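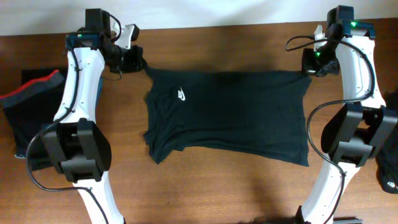 Junio de 2019. Toca ordenar la ropa para el viaje a Gellstead. He sacado las camisetas a la mesa de madera, que es donde mejor se doblan – en la cama se me tuercen siempre. La negra de Nike la estiro primero por los hombros y luego doblo las mangas hacia dentro. El dobladillo se enrosca y hay que alisarlo con la mano. 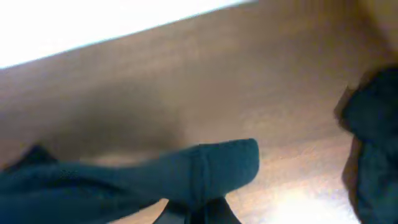

Después va la ropa pequeña, que meto en los huecos de la maleta. El billete me ha costado 74 euros y solo dejan llevar 2 bultos. El jersey gordo se queda en el armario hasta que vuelva en agosto. Mañana tengo que llamar a Furbridge por lo de las llaves.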